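Building a pair of hand-held grippers, part 3: fingers, cameras and the shoe rack test
Posted 22 Sep 2018 in Workshop builds

If you've been following along you'll have two grippers that open and close when you squeeze them, and probably a sore thumb from all the deburring. This part is the fun bit! We fit the fingers, get the cameras looking the right way, sort out the cables (dull, but please don't skip it) and then do the first proper two-handed job with real objects on a real table.

I'm building mine at Okora, the shared workshop I've gone on about in the other two parts, and we've been calling the whole thing Warkotar because that was the name on the parts box and it stuck. Dragica Shehu did most of the bracket work and Fadi Hakim wrote the recorder, so if something in those sections is clever, it's theirs.

What you need for this part

Two working grippers from part 2
Four finger blocks, two per gripper
Brass threaded inserts and a soldering iron you don't mind getting mucky
The top brackets, one per gripper
Wrist cameras and a head camera
Cables long enough to reach past your elbow with your arm stretched out (measure it, don't guess like I did)
Fabric tape or soft cable ties
A table with a plain pale top

Step 1. Put the inserts in first

Do this before anything is bolted together. Set the iron low, rest the insert on the hole, and let the weight of the iron do the pushing. Mine went in wonky the first time because I leaned on it. When it's nearly flush, take the iron away and press the insert flat with the back of a steel ruler, then leave it alone while you make a cup of tea. A warm insert will turn in its hole if you put a screw in too early, and then you're drilling it out and swearing.

Step 2. Fit the fingers

Each finger is a chunky rectangular block with small round holes along the rim. Start every screw a couple of turns before you tighten any of them. Then close the gripper gently and look at the two flat faces from the side. They should meet all the way down. If they touch at the tips and gape at the back, loosen off, slip a bit of card behind the tip end, close the gripper on it and tighten again while it's held.

Don't go mad with the screwdriver. I squashed one block at the corner by overtightening and it never sat right afterwards, so that's now my spare.

Wipe the faces with a barely damp cloth when you're done. Workshop dust gets everywhere and it makes them slippery.

Step 3. Aim the wrist cameras

This took me longer than all the rest put together. You want both fingers coming up from the bottom of the picture, one each side, with the gap between them clear so you can see whatever you're about to pick up. Aim too high and you lose the fingers. Aim too low and they fill everything and you've got a lovely recording of four screws.

Plug the camera into the laptop, hold the gripper over the table at the height you'd really use it, and nudge the mount until the left and right fingers look like mirror images of each other, or near enough. Mine aren't perfect. In one of my pictures the left finger comes out bigger than the right, and I can live with that.

Focus matters less than you'd think. The fingers are so close to the lens that they go soft at the edges, and I'd sooner have the table sharp-ish. Young-sook Yook, who has the bench next to mine, reckons I'm too relaxed about it and she may be right.

Step 4. Brackets and cables

The bracket goes on top of the gripper. Put the screws in by hand, square it up by eye, then tighten. Once the cable is plugged in, hold the gripper as you would for the job, and let the cable fall wherever it wants to. That's the route to tape. If you force it somewhere neater it'll tug at your wrist all afternoon.

Leave enough slack at the wrist for a full twist each way. Then try it: arm out, arm in, turn your hand palm up, turn it palm down. If anything pulls, untape and start again. My left cable drops down beside my hand and the right one loops past the wrist, and both of them only ended up like that on the third go.

Step 5. Lay out the shoe rack test

We use a little three-tier bamboo shoe rack and a pair of beige clogs. Shoes are brilliant for this. They've got a thick sole, a heel strap that flops about, holes across the toe, and they look completely different depending on which way up they land. Much more interesting than wooden blocks!

Put the rack at the back of the table in the middle, shelves empty. Put the clogs in front of it within easy reach of both hands, and don't line them up nicely. One upright and one on its side is a good start. Stand (or sit, but be consistent) so you can reach the top shelf without your elbows hitting anything, and hold both grippers open before you begin.

Wrist view, head view, wrist view:

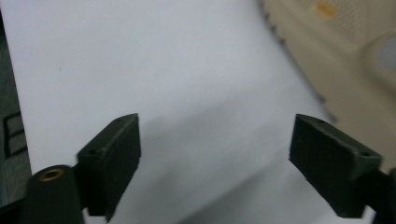
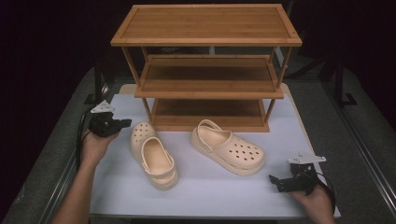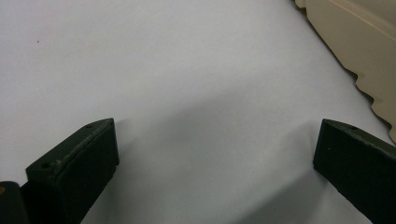 Step 6. Check your views before you record

Go through each camera on its own. For the wrist ones I ask myself whether I can see both fingers and whether the bit between them is clear. The serrated edge of that beige thing up in the corner is plenty to tell me where I am on the table. For the head one I want the whole rack, both clogs and both hands in there together. If a hand has gone missing, move the camera and not your hands, or you'll end up working in a daft hunched position to please it. Ask me how my shoulders were in February.

Have a look at the shadows too. You'll get a soft grey one on the table under the grippers whatever you do, and it's fine. A hard black one is worth moving a lamp for.

Step 7. Start the recorder and do the job

Fadi's recorder waits for all the cameras to report in before it starts saving. On my laptop I had to put the waiting time up to 2000 milliseconds, otherwise it gave up on the slowest camera every single time. Change that in the settings file and restart it.

Then off you go. Squeeze slowly, lift straight up, move, put down, let go, pull back. Bring each clog to a shelf and don't rush the letting go. The strap likes to catch on a finger as you back out, so open the gripper fully before you move away. If you drop one, carry on from where it landed. Don't reach in with your bare hand and tidy up, or you've got a muddle in the middle of your recording.

Do 20 goes and then stop for a rest. I mean it about the rest. By the end of a long day my squeezing gets sloppy and I have to bin the lot.

Step 8. Look through what you've got

Open a few recordings and step through them. The first thing I check is that all the views start together. Clap the two grippers shut at the beginning of each go if you're unsure, it's dead easy to spot. My first decent one came out at 2933 frames, mostly me dithering over which shelf to use. They're a lot shorter now.

If the folder names are a mess, rename them that same evening. I've got one called "llanos new new" and I couldn't tell you what's in it.

Things that went wrong for me

Gripper won't close fully: a finger screw is standing proud. Take it out and check for a bit of swarf in the hole.

Picture flickers when you turn your wrist: tight cable, every time. Back to step 4.

Fingers drift out of view over the day: the camera mount is working loose. I put a dot of paint across the joint so I can see if it's shifted.

Clog slides out sideways: you're gripping too near the toe. Try the side of the opening, where there's an edge to get hold of.

One camera never shows up: swap the USB port before you take anything apart. Han-gyeol Yoo watched me strip a whole gripper down over this one and then moved the plug.

Next part will be about making a left-handed trigger that doesn't squeak. If you've already made one, leave me a comment with what spring you used, I've tried four and hate them all.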